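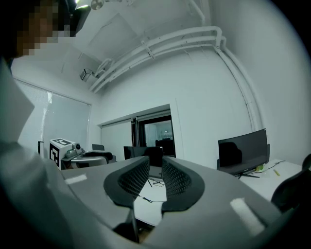
Figure 1. Gripper and white ceiling.

Staging and Audience in Two Productions of "Hallow"

My report compares two productions of the one-act play "Hallow", at the Dreline Theater and at Skadbridge Hall. I read the script twice and used the program notes from both.

The Dreline seats 900 and played it on a bare stage. Skadbridge has 372 seats on 3 sides, so the actors turn more often and the long speech in the kitchen is split up. The Ochoa edition of the script, which both used, gives no stage directions for that speech. Skadbridge sold 3,631 tickets in June. I could not find a figure for the Dreline.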